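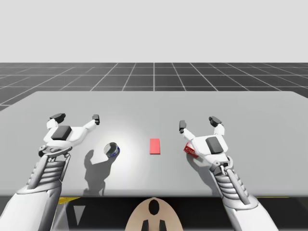
Figure 7.1 Two white robot arms over a light grey tabletop, computer-rendered.

Chapter 7
Famous couples in the press

In this chapter you will look at how the entertainment press writes about two famous people once they are known to be together. You will learn where the stories come from, who pays for them and how the wording changes between the first report and the last. You will need the terms source, exclusive and picture desk from Chapter 4.

7.1 The couple as a subject

A single actor or singer is news when there is something to sell: a film, an album, a tour. Between these times the coverage drops. A couple is different, as there are two careers to follow and a third subject, the relationship itself, which needs no release date. A walk to a coffee shop can be a story if both of them are on it.

Editors have known this for a long time. The film magazines of the studio years ran home visits with married stars, in which the kitchen and the dog got as much space as the next picture. Many of these visits were set up by the studio, and some of the homes had been dressed for the day. Readers of the time had few ways of checking.

The pattern of a modern couple story is fairly fixed. It starts with a sighting, often by a member of the public with a phone. A short item follows in which the two are said to be 'getting to know each other'. If neither side denies it, the next stage is the joint appearance, at a premiere or a sports match, and from then on each outfit and each held hand can be written up separately. Engagements, weddings and babies have their own forms, which are covered in Chapter 8.

7.2 A small study

Veerle Segers and Darius Grigaitė collected all the items published by one entertainment site, Falico, about a single couple over two years. The couple were a television presenter and a footballer. There were 357 items in all. The researchers sorted them by where the information had come from.

The largest group, 195 items, was based on the couple's own social media posts. In most of these the site had added nothing except a headline and a few lines about how fans had reacted. Another 100 came from photographs bought from agencies. The rest were a mixture of interviews, press releases and unnamed sources.

Segers and Grigaitė also looked at the verbs. In the first six months the couple 'stepped out', 'put on a loved-up display' and 'packed on the PDA'. After the engagement they 'shared', 'revealed' and 'opened up'. The change has a plain cause. At first the site was writing about people seen from outside, and later it was repeating what they had chosen to say. Few readers who were asked about it had noticed the shift.

The study has limits. It covers one site and one couple, and Falico has since changed owners. It also says nothing about items that were written and then not published, though these can matter a great deal – a story held back in return for a later interview leaves no trace in the archive.

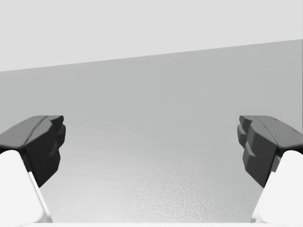 Figure 7.2 The two fingers of a gripper, facing each other with a clear gap between them.

7.3 Who the sources are

The phrase 'a source close to the couple' can cover several kinds of person. It may be a friend speaking without permission. It may be a friend speaking with permission, or a publicist who does not wish to be named. Shazia Butt, who edited the weekly magazine Suvgate for nine years, told a student conference that she ranked her sources by what they stood to gain. A publicist with a film opening in December was useful but had to be read with care. A hairdresser with no film to sell was often more reliable, and less likely to ring back.

Butt kept a rule that two sources were needed for a break-up and one was enough for a romance. Her reasoning was that a false romance did little harm. Indrek Laur, a media lawyer, has argued against this view. In his opinion a false romance can damage an existing relationship, and the person with least fame tends to suffer the most from it, having no publicist to put the matter right.

7.4 Fans as writers

Fans used to write letters to magazines. They now run accounts that follow a couple from day to day, save every picture and compare dates. Some of this work is more careful than that of the paid press. Ülle Petrauskas interviewed people who run such accounts and found that many kept written rules: no pictures of children, no addresses, no posts about parents who were not public figures themselves. Others kept no rules at all.

Key terms

Sighting: a report that two people have been seen together, with or without a picture.
Joint appearance: the first event that a couple attend openly as a couple.
Held story: an item that has been written but is kept back, usually as part of a bargain.

Before you read on

Choose one couple who are in the news at present. Find the earliest item you can about them and the most recent one from the same site. Note the verbs in both headlines and keep the list, as you will use it in section 7.5.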